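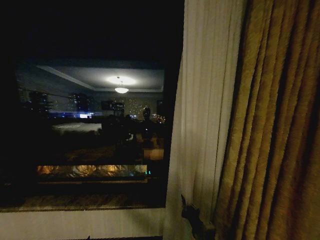

Call for participants: home recordings for robot learning at night and in low light

The Raketti project is looking for people who will record everyday activity in their own homes during the evening hours. The recordings are used to study how a household robot can understand a room when there are windows, mirrors and lamps in it.

Background

In June we finished the first part of our study. We compared two ways of teaching a robot to estimate the distance to the surfaces of a room. The first way used only daytime recordings. The second way added evening recordings, taken at head height by a person who walks slowly through the home. Our test set had 314 short evening sequences from homes that neither model had seen before.

The result was clear in one point. With daytime recordings only, the model often treated a dark window as an opening to a second room. A ceiling lamp reflected in the glass was placed several meters outside the building, and the planned path of the robot sometimes went toward it. When we added the evening recordings, these mistakes became much fewer. They did not disappear. Rooms with large windows and a city view behind the glass are still the most difficult, as the lights from outside and the lights from inside are mixed on the same surface. Curtains that cover a part of the window also give us errors at their border.

For the second part we need more homes, and more different homes.

What you will do

You will wear a light head camera, which we send to you by mail together with a charger from Voltport and a printed guide. You make 10 recordings on different evenings, after it is fully dark outside. In each recording you walk through one or more rooms and do ordinary things: close and open the curtains, switch lamps on and off, put away clothes, make a bed, set a table. Please move your head in a natural way and stop for a moment in front of each window, first from the side and then from the front.

You do not need any technical knowledge. A first video call with our team in Domurholm explains the camera and the upload page.

Who can take part

You are 18 years or older and you can walk without difficulty in low light. Your home has at least one window without shutters, or with shutters that you can leave open. Apartments on high floors are very welcome, and so are hotel rooms and rented rooms if you have permission from the owner. All other adults who live with you must sign the consent form, also if they plan to stay out of the room. We can not accept recordings in which children are present.

Payment

You receive 200 euros after the complete set is uploaded and checked. If you stop earlier, we pay for each accepted recording in equal parts. Return shipping is paid by us.

Privacy

A reflection can show more than the person expects — a face, a letter on a desk, a family photo on the wall behind. All recordings are checked by a person before they enter the data set, and faces and readable text are blurred also inside reflections. The view from the window is blurred when it could show the location of your home. You can ask us to delete your recordings at any time before the data set is published. After publication this is no longer possible for copies that other groups have downloaded.

The annotation is done by our partner Wongsuwan under the same privacy agreement. Sound is not recorded.

How to apply

Please fill in the form on the Raketti project page. We ask for the type of your home, the floor, the direction of the largest windows and the kind of curtains or blinds. Please do not send photos at this step.

We plan to collect 1000 recordings in total, and places are given in the order of application, with some places kept for types of homes that we do not have yet. You will hear from us by email in both cases.

Published November 28, 2025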